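October
By Lilian Kinyua
Print | E-mail

Why do we help people we will never meet again?
Speaker notes, evening talk, 7.30 pm start

Opening. Say hello, thank Kittipong Jaidee for the invitation and Ye-ji Sun for reading the first draft. Phones off. Questions at the end, but people can stop me if a word isn't clear.

The question for tonight: a man drops his shopping in a town he is only passing through. Two people stop and pick it up with him. They won't see him again and he can't pay them back. How does that fit with a theory that says traits spread when they help their owner leave more offspring?
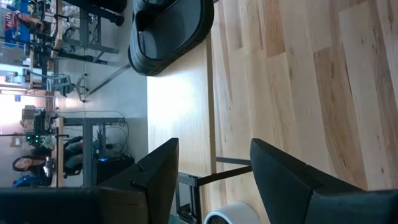
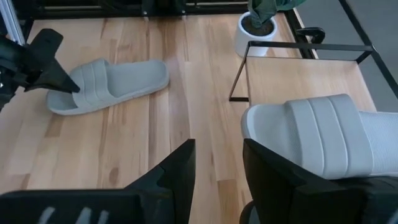

1. What the theory says and doesn't say

Natural selection works on averages over many generations. It doesn't check each act to see if it paid. A habit can spread if it did more good than harm over a long time, and still misfire on a given afternoon.

Go slowly on this. Last time I gave the talk most of the questions came from people who thought "selfish" genes must make selfish people. Genes don't have motives. A gene that makes a parent feed a child is doing well for itself, and the parent still loves the child.

2. Family first

Helping kin is the easy case. Relatives share genes, so help given to a sister or a cousin can pay off through their children. Give the ground squirrel alarm call. The caller draws attention to herself, and those nearby are often her close relatives.

Then ask the room: does this cover the man with the shopping? Wait for an answer. No, it doesn't.

3. You scratch my back

Next, trading favours. Vampire bats share blood meals with bats that have missed a feed, and bats that have been fed are more likely to give later. It needs repeat meetings and some way of noticing who gives nothing back.

It still doesn't cover our man. He is leaving town.

4. Being seen

Third idea: reputation. Other people watch, and talk. Someone known to be helpful gets chosen as a partner, a neighbour, a friend.

Use the Varnanum results here. Joyce Kioko and Mwajuma Urio asked people to recall the last time they helped a stranger. They had 2124 usable replies. Many said there was no one else about. Joyce's view is that this is a problem for the reputation idea. Mwajuma thinks it isn't, as the feeling of being watched may be hard to switch off. Give both views. I lean towards Mwajuma but the data can't settle it, and people's memories of their own kindness are not the best evidence.

5. The misfire idea

For most of our past, the argument goes, people lived in small groups and a true stranger was rare. The safe guess was that you would meet again. So we carry a rule of thumb: help if it's cheap.

Weak points to mention:
- we don't know enough about how often early groups mixed
- people can tell strangers from friends quite well
- it is easy to call anything awkward a misfire

6. Culture

Keep this to 6 minutes. Children are taught to help, and groups differ in what they teach. Groups with strong rules about helping may have done better than their neighbours. Learning and selection can both be at work.

Closing

Go back to the man and his bags. My own answer is a cheap act, a habit learned young, and a mind that expects to meet people twice. Ask who disagrees. Reading list is on the back table.

Shares: 88 | Comments: 6
Print this page | E-mail to a friend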